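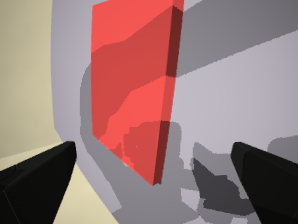 Minutes of the autumn evening, and I'll start with the question we were all there for, which was whether a machine can do the chores yet. I typed these up from my own notes, so if I've put words in your mouth, tell me before the next one. Tamara Yatsenko opened with the simulator work, on the grounds that it's where most of her week goes, and she wanted us to stop thinking about kitchens for ten minutes and think about one red block. Two black fingers, a gap between them, a tall block standing in the gap with neither finger touching it. Her point was that everything we call tidying up comes down to that gap: close it in the right place and you've picked something up, close it a bit off and you've knocked over somebody's tea. I liked that, and I've been looking at my own hands oddly ever since.

Present: fifteen of us by the sign-in sheet, plus Hämäläinen on the phone until the signal went. Apologies from the Kovgate lot, who had a late delivery.

Minutes of the October meeting were agreed with one change. I had written that the Noltari trial was finished. It was paused. Sorry, Noltari.

Item 1, simulated practice. Tamara said her team had logged 2582 practice grasps on plain blocks since the last meeting and that she was happy with them as far as they went. Somebody asked how far that was. She said a block in a simulator has the good manners to be the same block every time, and a sock doesn't. We then had quite a long chat about socks (my fault, I have three boys). Tamara thinks picking a sock up off a floor is nearly there, and pairing it with its mate is a good way off, mainly because of the inside-out ones. Her view on shadows was interesting too. She adds them on purpose, so the software can't get used to everything being evenly lit, and she'd like to add a lot more clutter before spring.

I asked whether the plain colours matter. She said they help people more than the machine, you can see at a glance what it's meant to be going for.

Item 2, Stumia and the stockroom. This was the shop-floor part of the evening. Stumia have had an arm putting boxed goods on shelves at the back of their shop, evenings only, and they brought the log. It dealt with 1873 boxes and handed the rest over to staff by stopping and waiting. The mood in the room was that this is rather good! Then we heard that a member of staff has to face all the boxes the same way on the trolley first, and the mood came down a bit. I said that if I have to line everything up before the machine will touch it, I've done half the job. Stumia took that well and said half was still half, and their evening staff would fight me for the trolley.

Bags are still a no. Crisps, pasta, compost, anything that slumps. They tried bags for 2 evenings and went back to boxes.

Item 3, homes. Noltari gave a short update on loading dishwashers. Plates are fine if they've been scraped and stacked. Mugs are fine. Big saucepans get left on the side, and cutlery goes in one piece at a time, which takes so long that the family in the trial just did it themselves while the machine was getting on with the plates. I thought that sounded quite companionable. Tamara asked what happens when the bottom rack is already half full of someone else's idea of how to load it, and there was a lot of laughing and no proper answer. Noltari will come back on that.

Hämäläinen asked over the phone whether anyone had tried bedding. Nobody had. The line dropped shortly after, so I don't know if that was an offer.

Item 4, where does that leave us? We went round the table. Most people said yes to single jobs with hard-edged things in known places, and no to a whole chore from start to finish. I said I'd pay good money for the bins to go out on the right night with the right lid. Stumia pointed out that mine would need a machine that can open my side gate, and they have met my side gate.

Actions. Tamara to add clutter around the block and show us the results, failures included please. Stumia to time the trolley loading as well as the shelving, so we can see the whole job. Noltari to try a rack that's been part filled by a real household. Me to ring Hämäläinen about bedding, and to bring more biscuits, as 9 was nowhere near enough.

Next meeting is on 9th November, same room, half past seven. Bring a chore you'd like argued about.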